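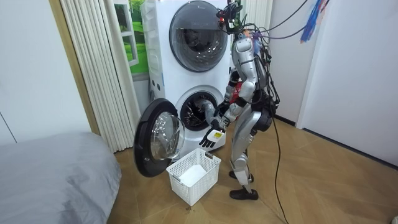 Stacked pair on parquet - vibration, hoses and access

Laundry and Appliances > Installation

grout_line
Posted February 3, 2018

I am putting a dryer on top of a front-loading washing machine in a utility corner with a wood block parquet floor. Both machines are white, full depth, same nominal width, different makers. The corner has a wall on the right and the machines will be set close to it. The floor is oak block bonded to a concrete slab, laid by Huttunen when the flat was converted, and it is sound as far as I can tell by knocking on it.

Questions are as follows.

1. Is a separate base needed under the washer, or do the feet go straight on the parquet?
2. Stacking kit with a pull-out shelf, or the plain clip type?
3. Which side should the doors hang, given the wall?

I have read the manuals. The washer manual says "a firm level surface" and leaves it there.

deadleg
Straight on the parquet, if it is bonded to the slab. A base adds a joint, and each joint is somewhere for movement to start. Set the feet, run the lock nuts up hard against the casing, then check the level again, as tightening the nuts always shifts it slightly. Do this before the dryer goes on top. You will not get at the back feet afterwards.

Check too that the transit bolts are out. I have been called to two stacks that walked across the room and both still had them in.

Spalding_R
I disagree with deadleg about the base. Bonded block is fine for load but the feet are small and hard and they will mark the finish. Put 9 mm ply under the whole footprint, sealed on all edges, with a thin rubber sheet below it. The ply spreads the load and any drip from the door seal lands on something replaceable.

Pads under the individual feet are a different matter. I would not use them under a stack. They let the washer rock, and with a dryer on top the movement at the upper casing is much greater than at the floor.

deadleg
Ply on a finished floor traps water between the two. If the door seal weeps you will find out when the blocks lift. With bare floor you see it the same day.

Spalding_R
Hence the sealed edges.

deadleg
Sealed edges keep water out of the ply. They do nothing for water that gets under it.

ovi_m
I have had both arrangements. The ply was quieter on spin. It did leave a dark outline on the floor which has not sanded out. Make of that what you like.

On question 2, get the shelf. With a stack you lose the worktop, and there is nowhere to put anything down while you are emptying the drum. The shelf takes a full basket if you do not lean on it.

grout_line
Thank you. The shelf kit by Plirner adds a few centimetres of height and would put the dryer controls above my mother's reach. She will be using the machines as much as I will. That is the argument for the plain clips.

ovi_m
Then the plain clips, and keep the basket on the floor in front of the washer. It has to be low enough to sit below the door opening, or you spend your time dropping socks between the two. A shallow plastic one is best. The tall hamper sort looks neater but it fouls the door on mine.

hemline
Agree on the shallow basket. White plastic, open top, no lid, no wheels. I had an Ideo folding one and it folded when it was full.

For anyone who finds bending awkward, put the basket slightly to the side the door hinges away from. You can then pull the washing forward and down in one movement and you are not lifting wet sheets over the door. Reach to the back of the drum first. Small items stick to the top of it after a fast spin and they are the ones that get left in.

Sointu Pesonen
I fit these for a living, mostly in flats. Several points, in the order you will meet them.

Doors. If the wall is on the right, you want the washer door to open to the left, so that the open door lies away from the wall and you can stand on the clear side. Most washer doors cannot be reversed. Most dryer doors can. Check the washer first and make the dryer match it. A pair with doors opening opposite ways is a nuisance every day it is in use.

Clips. You say different makers. A clip kit is made for one maker's casing. The universal kits use a strap, and the strap must be tensioned again after the first few washes. If the dryer is deeper than the washer, do not stack them at all.

Hoses. Leave enough slack for the stack to be drawn forward, but no loop that can be pinched against the wall. The drain hose wants to be clipped at the top of its rise.

Floor. I side with deadleg. Feet on the block, no ply. If you are worried about marks, use a one-piece tray with a lip, made for the purpose. It shows water and contains it.

Spin. Run the first wash empty and the second with a few towels, at 1,000 rpm, and stand by it. A slight hum is normal. If the top of the dryer moves visibly, stop and reset the feet.

Spalding_R
A tray with a lip is a base by another name.

Sointu Pesonen
It is a base you can see into. I have no objection to the word.

grout_line
Useful. I have measured again. The dryer is 5 mm shallower than the washer, so that is in order. The washer door opens to the left as supplied. The dryer opens to the right and the manual gives a page on swapping the hinge, with the usual drawing of the wrong screws.

One more. Is there any point keeping the dryer's lint in mind when it is at that height? I can see the filter but not down into the slot.

deadleg
Torch and a bottle brush. Every 20 loads or so.

hemline
I do the filter every load and the slot when I remember. Standing on the bathroom stool is enough.

grout_line
Update. Tray from Emdale Trade Counter, feet set, door swapped, strap fitted. The towels went through without the top casing moving. There is a faint buzz from the dryer door at the top of the spin, which stops if I put a hand on the glass.

Sointu Pesonen
Hinge screws. Back them off a turn, lift the door slightly and tighten again from the bottom one up.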